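Equipment budget: what we are asking for this year

The robot group at Parkbridge has spent most of its money so far on one arm setup and the kitchen it works in. Mitali Liyanage has now put together the request for the next round, and members will be asked to approve it before the end of the month. A short version follows for those who missed the planning meeting. The full sheet is in the shared folder.
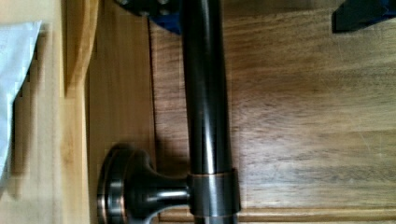

PARKBRIDGE, 6 January 2019

The largest line is a second gripper. We have one, and when it is out for repair, all the kitchen work stops. Last fall that cost us 40 working days. Vondix has quoted a replacement that fits the wrist mount we already use, so we would not need a new adapter plate. Delivery is 10 weeks from the date of the order.

Next is fingertip pads. Door handles wear them out faster than anything else we do, especially round metal bars, which need a firm grip and a long pull. We have been buying pads in single sets at full price. Biswas sells a box of replacements for $86, and Mitali would like to order two boxes and stop paying shipping every few weeks.

The wrist camera stays as it is. Parveen Majumder looked at a newer model from Cirance, and the picture is better in poor light, but it would mean redoing the calibration and probably the bracket. She suggests fixing the lights over the counter first. The lamps and fittings come to $387, and that figure is in the request. 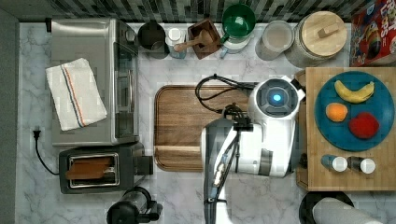

We also need to set something aside for the kitchen itself. Countertop work goes better with ordinary things on the counter, and ordinary things get dropped. Plates, fruit, bread and paper towels have been coming out of the general supplies account, where they are hard to track. From now on they get their own line. Please hand in receipts by the end of the month you bought the items in.

Cable covers were on last year's list and never got ordered. They are back on. Two people asked about a mobile base. It is not in this request. It would take almost all of what we have, and we would still have to pay for a service plan on top of it. Parveen will get a price for renting one in the summer so that we have a number to talk about.

Comments on the sheet go to Mitali. If you want something added, include the supplier, the price with shipping, and which job it is for. Requests without a price will be held over to the next round.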